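Skustham fitted sheet, pale beige, queen

I've had the Skustham on the big bed in the back room since July and I'm still a little giddy about it, which is a strange thing to say about a sheet. I bought 2, washed both before using them, and so far they've come out of the dryer soft enough that I don't bother with the fabric softener anymore.

First, the fit. My mattress is 13 inches deep and every sheet I owned before this one would let go of a corner sooner or later, usually at three in the morning. The Skustham has elastic the whole way around instead of just at the corners, and it stays put! I do all my laundry folding on that bed (T-shirts, the navy stuff, towels, whatever is in the basket) and people are forever kneeling or leaning on it, and I've had to tuck it back in maybe once.
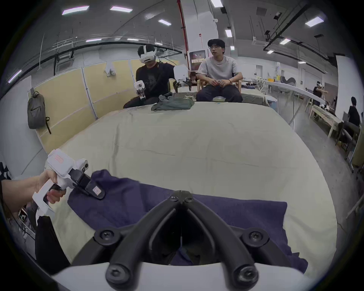
The color is the other thing I love. I was nervous about beige because my last one, a Dollik, looked a bit like weak tea once it was on. This one is paler and warmer, and dark clothes show up on it so well that I've stopped losing black socks. Lint shows up too, fair warning, but a quick shake takes care of most of it.

It does crease. If you want that flat hotel look you'll need to iron it or pull it out of the dryer while it's still slightly damp, and I'm not going to do either on a Saturday morning. The creases are soft ones, though, and they mostly relax after a night or two.

Couple of small gripes. The tag that tells you which side is the short side is tiny and the same color as the sheet, so I sewed a bit of red thread next to it. And the drawstring bag it comes in is too small to get the sheet back into once you've washed it. My friend Jihad Chamoun managed it in around 6 tries, with a lot of swearing.

I got mine at Hijazi, the bedding store on Drillwood, where they'll let you unfold one and feel it before you pay. If they ever make it in a dark green I'll be back for a third. 9 out of 10 from me, and the missing point is for the bag.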